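Gernon 97 Drinks Cooler
Section 2: Positioning, first cooling and loading

Read this section with the safety sheet supplied in the door pocket. It applies to the free-standing cooler only. If you have the Gernon built-in version, use the fitting guide that came with the trim kit.

Positioning the cooler

1. Remove the outer carton, the foam corners and the tape on the shelves. Keep the carton until the guarantee card has been sent off.
2. Choose a level floor, out of direct sun and away from ovens and radiators. A carpet can block the lower grille. If there is no other place for the cooler, stand it on a firm board.
3. Leave a gap the width of your hand at the back and on both sides. The top must stay clear.
4. Turn the front feet by hand until the cooler no longer rocks. The door should swing shut by itself from half open. If it stays where it is, raise the front feet a little more.
5. Wipe the inside with warm water and a drop of washing-up liquid, then dry it with a soft cloth. Do not use scouring powder on the door seal.

Caution: If the cooler has been laid on its side during delivery, stand it upright overnight before you plug it in.

First cooling

1. Plug the cooler directly into a wall socket. Do not use an extension lead or a timer plug.
2. Close the door and press the power button until the display lights. The display shows the temperature inside, so at first it will read much the same as the room.
3. Press the down arrow until 5 flashes. Leave the buttons alone and the setting will be stored when the flashing stops.
4. Let the cooler run empty for 60 minutes with the door closed.

Note: A smell of new plastic is normal on the first day. The motor will also run for longer than usual – it settles once the walls are cold.

Loading cans

Sort your cans by height first. Tall, slim cans go on the lower shelf, where there is more headroom. Short cans fit on any shelf. Check each one for dents along the rim and wipe off any dust or sticky marks, as these will dry on to the shelf coating.

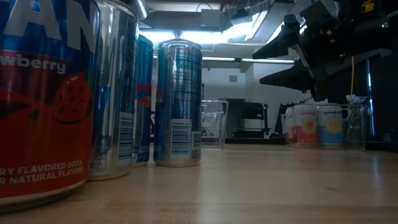
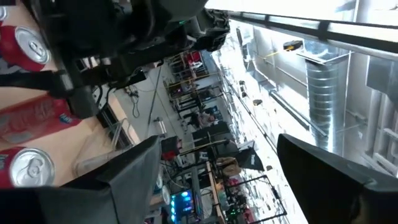
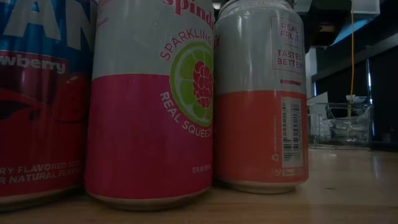
Drinks cans on a table.

Gumaro Espinoza wrote in to say that he had filled every shelf on the first evening and found the drinks at the front still warm at breakfast, while the ones against the back wall were nicely cold. He now loads the bottom shelf at night and the rest in the morning, and would like the guide to say so.

We have added this to the steps below. The same advice applies whenever you restock after a party or a large shop.

1. Load the bottom shelf first and leave it overnight.
2. Stand the cans upright with the opening end at the top. Leave a finger's width between the back row and the rear wall.
3. Load the remaining shelves the next day. Put newer cans behind older ones.
4. Keep the air slots on the left wall clear. A can pushed up against them will stop cold air reaching the door side.
5. Close the door and check that the seal touches all the way round.

Caution: Do not set the cooler to its lowest temperature to speed things up. Cans near the rear wall may freeze and split.

Caution: The shelves are made for cans and small bottles. Do not store fresh meat, fish or medicines in the cooler.

Changing the shelf height

Take all the cans off the shelf before moving it. Lift the front edge, pull the shelf towards you until the rear clips come free, and slide it into the new runners with the lip facing forwards. Press down at both front corners. The shelf should not tip when you let go.

Replacement clips are sold under the Gudis name and come in packs of two. Clips for the older Ponce cooler look much the same but are slightly too narrow and will work loose.

For cleaning, defrosting and fault codes, go to Section 3.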